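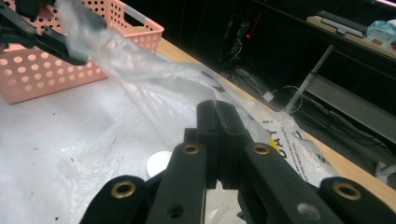 A reader of the last piece in this series wrote that anyone still picking up plastic bags for a living should be glad a machine is going to take it off their hands. I read that out to the woman I had come to interview, and she asked whether the reader had ever met a machine that could pick up a plastic bag.

She is a shift lead at Mullberg, which repacks returned household goods in a low building on the edge of Rarnasano. She agreed to talk if I left her name out, and the company agreed to let her talk if someone from the office could sit in. Someone from the office did, for the first part, and then had a call to take.

The project she has been living with since February goes by the name of its supplier, Korer. The idea, as it was sold to the floor, is that workers do ordinary jobs using hand-held grippers with cameras on them, and the recordings teach an arm to do the same jobs later. Flattening bags, opening bags, pulling one bag out of another, putting the bag in the basket. The word used in the first meeting was "support."

"They said it was there to support us," she said. "I asked support us how, and they said by taking away the repetitive tasks. So I asked which tasks were going to be left, and the man said that would come out of the data."

She has asked again since. It has not come out of the data yet, as far as she has been told.

I had expected her to be angry, and she wasn't really. She was more like somebody who has bought a lot of used cars. Before Korer there was Polák, the film-wrapping line that went in along the back wall and was going to do away with hand wrapping altogether. It still runs. It wraps square boxes very well. Anything with a handle or a spout comes to a person at a table, and there are a lot of handles and spouts in returned household goods.

"Polák changed my job, I'll give it that," she said. "I used to wrap. Now I wrap the hard ones, and I clear jams. Nobody put clearing jams in my job description. They took the easy part, and the easy part was how you rested your back."

This is a point you won't find in the supplier's slides, which I have seen. The slides have a line chart of output per hour. They do not say anything about what the hour is made of. When the easy items go to the machine and the awkward ones stay with the worker, the worker's count drops, and at Mullberg the target did not drop with it until people complained. She says the complaint took a whole season to get an answer.

I asked what using the grippers is like. She held out both hands and made slow pinching motions at the air above the table.

"It's like doing your dishes with salad tongs. You know exactly what you want to do and your fingers would have done it already. With a thin bag you get hold of one end and the rest goes where it likes. It twists up like a rope on you. Then you have to find the other edge, and it's see-through, so you're hunting for a thing you can't see with a thing you can't feel."

And by hand?

"By hand I wouldn't know how I do it. I'd be talking to you."

She thinks this is the most interesting thing about the whole business, and the part the company is least interested in. Two of the slower packers on her shift turned out to be the best at recording. They are careful, they don't rush the grab, and they start over when the plastic slips. On the regular line those same habits had gotten them talked to about their numbers. For the project they were praised, and one was asked to show others how. Then the recording session ended, they went back to the line, and the talks about numbers resumed.

"So which is it?" she said. "Is slow good or is slow bad? Somebody upstairs ought to pick."

Recording is paid at the normal hourly rate. I asked the person from the office about this while the person from the office was still with us, and was told that the work is lighter and that people can sit down for part of it. The shift lead said the chairs were a nice touch. She also said the grippers get heavy in a way that doesn't show up on a scale. You hold your wrists up and out, and you hold them still, and by the end of a session you feel it in the forearm. They asked for shorter sessions and got them. A session is now 75 minutes and then you rotate off, and she counts that as a real win, one of the few she puts down to somebody asking and somebody else listening.

Who owns the recordings? She laughed at that one. There was a form. It said the footage could be used to improve the product, and it said signing was voluntary. Three people on her shift did not sign. Nothing happened to them, she was careful to say. They were put on the Polák line for the afternoons, and the Polák line is loud, and the others noticed.

"Was it a punishment? I don't think so. I think someone had to go there and they were the ones free. But you can see how it looks, and if you're next in line with the pen in your hand, you think about how it looks."

I put it to her that the supporters of this sort of thing have an argument. Repacking is hard on people. Turnover is high, wages are low, and most who leave the building don't come back to visit. If an arm could do the bags, would that be such a loss?

She took some time over it. "If it could do the bags, fine. I don't love bags. I never met anyone who loved bags. What I'd like is for them to say it. Say, in so many years we won't need this many of you, and here's what we'll do about it. They won't say that. They say the jobs will change. I've had my job change and I know what it means, it means you keep the part the machine was no good at."

The company's written answer to my questions, dated 06/09/2025, says that no positions have been cut as a result of the Korer project and that "roles will evolve alongside the technology." I wrote back to ask whether any positions left empty had gone unfilled. The reply said hiring follows seasonal demand. She says her shift has been running short since spring. Both statements can be true, and I have no way to sort out one cause from the other. I doubt the company has tried to.

There is an arm in the building. I was allowed to look at it through a window in the door. It was switched off, parked over a bare table, and the person from the office said it was between software versions. The shift lead has seen it working on a few occasions, mostly when visitors come through.

"It's good at the basket," she said. "You put the basket in the same spot and it's very good. It picks up a bag if the bag's lying the right way. Then it got one by the wrong corner and there was another bag stuck under it, and it took both over and dropped them on the edge and went back for the next one like everything was fine. I thought, well, I've worked with people like that."

She doesn't think it will stay that bad. That surprised me a little, given the rest. She has watched the thing get better between visits and she sees no reason it would stop. What she doubts is the story about what happens then. When the arm handles most of the bags, somebody will have to stand near it for the ones it drops, and that somebody will likely be watching more than one arm, and will be blamed for whatever ends up on the floor. She has already been asked if she would be interested in a role like that. It came with a new title and, when she pressed, the same pay.

"I said put it in writing what I'm responsible for. They said it's early days. It's always early days until it's too late to ask."

I asked whether the people on her shift talk about it. Less than you might think, she said. The younger ones are curious and like the gadgets. The older ones went through Polák and figure they'll go through this. The ones in the middle, with rent and kids, don't bring it up at all. There was one meeting where workers could put questions to Korer directly, and only two questions were asked. One was about whether the cameras record sound. (They do. It is on the form, near the end.) The other was about the parking.

She had to be back on the floor, and the person from the office had returned and was standing by the door. I asked if there was something she would want in the contract, if she had a say in it. She had an answer ready.

"A share of the time. If it saves an hour, where does the hour go? Give us some of it. Let people go home a little early, or put it on the break — I don't care which. I've asked where it went with Polák and no one could tell me."

I sent that question to Mullberg as well, with the others. The written answer covers the others.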